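Sadia Dogar
Robot planning, mostly drawers lately

OK, thread time! We finally merged the contact-aware planner into Borier and I've been grinning at my terminal since lunch. Some notes on what changed and why drawers were eating our whole June.

12 comments · 41 shares

Quick background. Borier is our planning stack for arm-plus-furniture tasks: open this, close that, reach past the other thing. The old version treated every drawer as a fixed box with a handle stuck to it. Great for free-space motion, terrible the second the box starts sliding.

So the new planner carries the joint along with it. The drawer is one extra degree of freedom in the same search, and the arm and the drawer get planned together. It sounds obvious written down like that — it took us two rewrites.

The first rewrite put the drawer in the state but left it out of the collision cache. You'd get lovely smooth plans that went straight through the drawer front at its new position. I have a folder of these. I love that folder.

3 comments · 9 shares

The second one was Ilgın Gezer's idea. Key the cache on the joint value, bin it coarsely, and only refine near contact. Median planning time on the Monport set went from 195 ms to 28 ms. I reran it because I didn't believe it. Same number!

We use cookies to remember your settings and measure traffic. Accept all | Manage choices

Somebody asked about perception. In sim we read the joint value straight from the engine, so the planner gets it for free. For everything else we use Swati, our little handle-and-joint estimator, which looks at a depth image and guesses the slide axis. It's good on axes and so-so on how far the drawer is out. Working on it.

7 comments · 15 shares

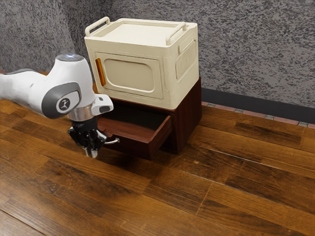

The retreat phase is where I've spent most of my time, the bit after the fingers let go and the arm has to get out of there. Everyone tunes the grasp and then does a lazy straight-line exit. With the gripper this low, fingertips almost on the planks and the handle right next to them, a straight line down is a floor collision and a swing to the right is a drawer collision. So Borier now samples exit directions first and scores them by clearance from both. It's a small change and it feels huge when you scrub through the rollouts.

Tooling bit, for the tooling people (hi!). Grikell, our replay viewer, can now color each waypoint by its closest collision pair. Hover over one and it tells you which link and which piece of furniture. I used to dig that out of log files with grep. Never again.

We run 200 randomized cabinets per commit, with friction, drawer depth and handle position all shuffled. If you're doing this at home, shuffle the friction early. Our planner looked brilliant for weeks on a drawer that slid like butter.

Still broken: soft-close drawers, anything with two handles, and a memory leak I'm pretty sure is mine. Next up is closing with the side of the gripper, no grasp at all. Ilgın already has a branch. Replies open if you've fought with this stuff — I want to hear about your cost terms!

18 comments · 52 shares

Get the best threads in your inbox. Enter your email to subscribe.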